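**Werkstattbuch, Dienstag, 7:40 Uhr**

Kaffee steht, Halle ist noch leise, also schreibe ich schnell auf, was gestern liegen geblieben ist (Nest hat schon zweimal gefragt, ob ich das Buch eigentlich noch führe – ja, tue ich!).

Stand Zelle 2: Seit der Umstellung im Februar macht der Arm bei den Kleingeräten für Nandel das Anfahren und Greifen, und wir am Tisch machen alles, was davor und danach kommt. Klingt nach wenig Änderung, fühlt sich aber nach ziemlich viel an. Früher hatte ich ein Gerät in der Hand, hab es gedreht, mit dem Daumen über das Gehäuse, fertig. Jetzt denke ich den halben Vormittag darüber nach, wo auf so einem glatten weißen Ding zwei schwarze Finger überhaupt sinnvoll hinlangen. Gestern war das die Stelle kurz vor der grauen Endkappe, direkt beim schwarzen Taster. Die Spiegelfläche will ich als Griffzone weiterhin nicht haben, da sieht man jeden Kratzer, und dann kommt wieder eine Mail aus Laseck.
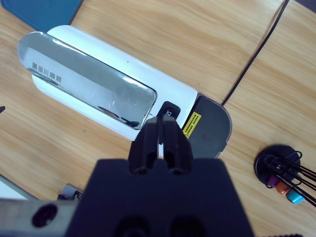 Caradog Morris: Griffstelle von mir aus, aber mir fehlt in dem ganzen Eintrag die Frage, wer am Ende unterschreibt. Früher stand mein Kürzel auf dem Prüfzettel und ich wusste, wofür. Jetzt steht da mein Kürzel und angefasst hat das Gerät der Arm. Das müssen wir klären, bevor die nächste Charge kommt, und bitte nicht auf dem Flur.

Punkt für Caradog, ehrlich gesagt hatte ich das verdrängt. Vorschlag von mir: zwei Felder auf dem Zettel, eins für »Ablauf eingerichtet«, eins für »Sichtprüfung«, und das zweite bleibt immer bei einem Menschen. Veronica Dinu baut das in die Vorlage ein, wenn bis Mittag keiner laut schreit.

Zu den Zahlen, weil Bralldale danach fragt: Die letzte Charge hatte 367 Stück. Von Hand war unser Tagesziel 300, und das war an manchen Tagen eine elende Schinderei. Meinem Handgelenk geht es seit der Umstellung deutlich besser, das schreibe ich hier ausdrücklich rein! Dafür bin ich abends auf eine andere Art müde, mehr im Kopf. Rhiannon geht es genauso, sie meint, das Zuschauen strengt sie mehr an als das Machen. Wir haben jetzt ausgemacht, alle 40 Minuten zu tauschen: eine am Bildschirm, eine am Tisch. Läuft bisher gut, nur vergessen wir dauernd, auf die Uhr zu schauen.

Noch was zum Anfahren. Ich lasse den Greifer inzwischen mit weit offenen Fingern kommen und erst spät schließen. Kostet ein bisschen Zeit, aber ich kann in Ruhe schauen, ob die Richtung stimmt und wie das Kabel liegt. Emrys hätte es gern schneller, der hat aber auch das Kabel vom letzten Mal nicht wieder aus der Zelle fummeln müssen.
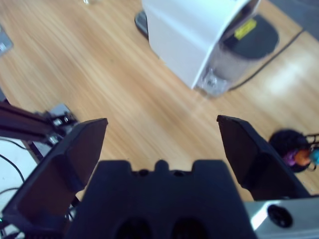
Mit dem späten Schließen bleiben wir also, bis ich 100 Anfahrten am Stück ohne Eingriff im Protokoll habe, danach reden wir über Tempo. Emrys ist einverstanden (gebrummt hat er trotzdem).

Offen für diese Woche:

- Griffzonen auf dem Einrichtblatt eintragen, Spiegelfläche sperren
- Prüfzettel mit zwei Feldern, Veronica, Caradog schaut drüber
- Wecker für den Wechsel besorgen, irgendeinen lauten
- bei Melnychuk nachfragen, ob die Schulung auch für die Spätschicht gilt; Nest will unbedingt mit, und ich finde, sie soll als Erste

Die Kabelführung am Tisch nehme ich mir nach der Pause vor.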